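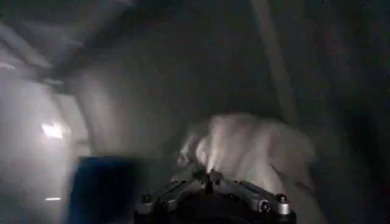 A Morning at Fesero: Teaching Arms to Pick Things Up

Filed under: Visits
Tuesday, January 21, 2025

The train to Flalemside stops at every place that has ever had a platform, and one or two that seem to have lost theirs. From the station it is a walk along the dual carriageway, past a tile warehouse and a trampoline park, to a low unit with Fesero on the door in letters you could cover with a paperback. I had expected something grander. I had also expected a car park with a pavement to it, so it was a morning for adjusting expectations.

Fesero gathers examples for a learning system called Darko. I signed in, was given a lanyard and a pair of overshoes that came off twice in the first corridor, and was put in a group of 6. Four of the others worked in warehouses and wanted to know when this would be able to pack their orders. The fifth had come for the sandwiches and said so. I liked him best.

The talk

We began with slides. There are always slides. These were short, and the woman giving them had the weary good manners of someone who has been asked about the end of the world by every visiting party. Her point was a simple one. You can write rules for picking up a tin, which is the same shape on Thursday as it was on Wednesday. You can't easily write rules for a towel. A towel has no proper shape at all, only the one you last left it in. So they have people do the job by hand, through the robot, over and over, and they keep a record of everything the arm saw and everything the person made it do. Darko is trained on the pile.

The pile is the product, more or less. She used the word "episode" for one go at one task, from the start of the reach to letting go. I spent the rest of the day thinking of the towels as a long-running serial with no budget.

The floor

The working room is bigger than the front suggests and much quieter than I thought it would be. I'd imagined clanking. Mostly it is a low whirr and people saying "sorry" to each other as they pass. There are bays down both sides, each with an arm, a table and an operator in a padded chair, and beside the chair a pair of handles which the arm copies. Move your hand left, the arm goes left. Sneeze, and I am told the arm does something it will regret.

Each arm has a small camera riding just behind the gripper, and we were allowed to look over shoulders at what it sends back. I'd seen robot footage before, but always the sort made for adverts, shot from across the room with flattering light. From the wrist it is a different business. The gripper sits along the bottom of the picture the whole time, all dark plates and brackets with a silver knob out at either side, like the bonnet of a very small and angry car. Past that is whatever the arm happens to be facing. When the arm swings, everything smears. A lump of something white and rumpled slides along behind the fingers, and you would have to be told whether it was a towel or a sheep. The wall glares. The corners are murk.

One of the warehouse contingent asked the question we were all forming, which was whether they threw the blurry ones away. They don't. A moving arm sees blur, and a system that has only ever been shown crisp pictures will be lost the first time it turns its head. What does get thrown out is anything where the operator gave up halfway, or where the record of the hands and the record of the camera have drifted out of step. The checking is done by people in a side room with two screens and a large tin of biscuits. I thought this the best job in the building until I was shown how many episodes were in the queue.

Having a go

They let us drive. I'd like to report a natural gift.

The task was to lift a cloth off the table and drop it in a box, which my nephew can do, and he is a toddler and generally against tidying. The handles are light, and there is a squeeze for the gripper under your finger. On my first try I closed the fingers on nothing, with great confidence, a hand's width above the cloth. On my second I got hold of the cloth and also, it seems, a fair bit of table, and the arm stopped dead to think about what I'd done. A red light came on. The operator reached past me and pressed a button with the kindness of a driving instructor.

The difficulty is depth. Your own eyes are in the wrong place, over by the chair, and the wrist picture is in the right place but tells you very little about how far down the cloth is. The regulars flick between the two without seeming to notice. They have a trick of coming in at a slant so that the fingers slide under a fold before they close. It looks lazy and works nearly every time. I tried it, and pushed the cloth slowly off the far edge.

A good operator gets through 60 episodes in an hour on the easy tasks. I managed 2 in my turn, if you are generous and count the one with the red light. They were both deleted in front of me, politely.

Then they change the cloth, or its place on the table, or the lamp, and start again. This is the part I hadn't understood before I came. I'd assumed the point was to get very good at one thing. The operators are told to leave the cloth in a different heap each time, and there is a printed sheet of how to vary the heaps, which I read twice with real pleasure. "Drop from shoulder height" was on it. So was "scrunch, then regret", added in biro.

Lunch, and a disagreement

Sandwiches were in a meeting room named Lultovwood. All the rooms are named after woods, and none of them has a window. The egg went first.

There was a proper argument over lunch about whether more was better. The view from the training side is that 200 careful examples of a task, nicely varied, will do more good than a great heap of the same thing done the same way. The view from the people who run the bays was that this was easy to say if you weren't the one thinking up fresh ways to drop a flannel. Both sides had clearly had this argument before and were enjoying having an audience. The warehouse people took notes. The sandwich man took a second plate.

I asked what happened when Darko had a go on its own. We were shown, at the last bay on the left, with the chair empty and the handles still. The arm came down, paused, came in at a slant, and lifted the cloth by a fold. It was the same lazy slide the regulars use. It then held the cloth over the box for rather a long time, as if it had walked into a room and forgotten why, and let go. The next attempt missed altogether. The one after that was fine. Apparently the hovering comes from one of the early operators, who liked to make sure, and they are still trying to get it out.

Getting there, if you want to

Visits run once a month and the next is in March. You book by email and they answer slowly. Wear shoes with some grip, on account of the overshoes. The café at the station shuts before you get back to it, so take something for the train, which on the way home stopped at all the same places, and for longer.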